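The Levels at Ganach

The benchmark at Ganach was a brass bolt set in the north abutment of the weir. Its published height was 52 metres and a bit above datum, and the bit had been argued over for most of a generation. Takumi Sakai was sent up in February to settle it.

He took the long way in, along the river road, because the short way had a load limit and the ute was carrying two tripods, the level, the staves in their case, a steel change plate and enough water for four days. The agency had booked him a room above the old drapery in Flunder. It had a bed, a wardrobe, a table and a sink that ran brown for a minute and then ran clear.

The method was simple. Start from the state mark at Flunder, run a line of levels to the weir, run it back, and compare. The line was 1,060 metres longer than the one in the old field book, which had gone straight across a paddock that was now under lucerne. He kept his sight lengths short and equal. He read the back staff, then the fore staff, then the fore again and the back again, and wrote all four figures down before he looked at any of them as a set.

Tomoyo Kaneko held the staff. She had been hired through the shire office and had done the job before, for a man named Cheng, who ran the previous line. She knew where his pegs had been.

"He put one there," she said on the first morning, pointing with her boot at a culvert headwall. "Chiselled a cross. It'll be under the dirt."

It was under the dirt. Sakai cleaned it with a brush and took a reading on it, though it was not in his instructions.

By noon the heat shimmer was bad enough that the graduations on the staff swam in the eyepiece. They stopped and sat on the shady side of the ute. Kaneko ate a sandwich. Sakai reduced the morning's figures in pencil, added the rises, added the falls, and checked that the difference agreed with the first and last heights. It did.

"Cheng used to keep going through the middle of the day," she said.

"It would show in his misclosure."

"He said it didn't."

Sakai had the copy of Cheng's book in the door pocket. The closing page gave a misclosure of one millimetre over the full run, out and back. For a line of that length in summer it was a very good figure. He had thought so in the office and he thought so now.
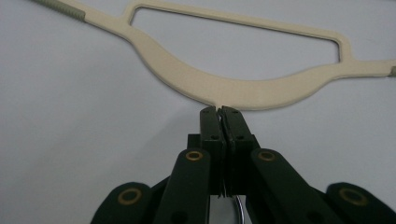
They started again at four and worked until the light went flat. On the second day they began at dawn and reached the weir by ten. The bolt was where the station sketch said it would be, worn bright on top. Kaneko set the staff on it and rocked it slowly forward and back, and Sakai took the lowest reading. He did this six times.

The height came out nine millimetres below Cheng's.

He said nothing about it until they had run the line home. That took the rest of the second day and all of the third. The return agreed with the outward run to three millimetres, well inside tolerance. He averaged the two and wrote the result in ink.

"Is it different?" said Kaneko.

"It's lower."

"Could the wall have gone down?"

"It could have. The crosses would tell us. If the culvert agrees with his book and the weir doesn't, then the weir has moved."

"And does it?"

He turned back to the first morning. The cross in the headwall was four millimetres below Cheng's value. There was a second cross, at the gate into Hovel, where the house had been pulled down and only the tank stand was left, and it was six below. The error grew with distance, at a fairly even rate, all the way out. Walls did not settle in proportion to their distance from Flunder.

"He told me to go home," Kaneko said. "On the way back. We'd got as far as Hovel and he said that would do, he could manage the rest by himself."

"A man can't hold his own staff."

"No. I did wonder about that."

Sakai looked at Cheng's return pages. The handwriting was neater than on the way out. There were no crossings-out, and the times in the margin were spaced exactly ten minutes apart from Hovel to the state mark.

He drafted the report that evening at the table in the room, with the window open. He gave the new height of the bolt, the sight lengths, the instrument number and the date of its last collimation test. Under Remarks he wrote that earlier values for the Ganach line should be treated as a single run, unclosed, and should not be used for control. He considered adding a sentence about the gate at Hovel and left it out. The times were in the book for anyone who wanted to read them.

In the morning Kaneko came by for her pay sheet. He had put her down for four days, including the one he meant to spend on checks.

"What's left to check?" she said.

"The staff. I'd like to see it against a tape before I send anything."

She went down and got it out of the case.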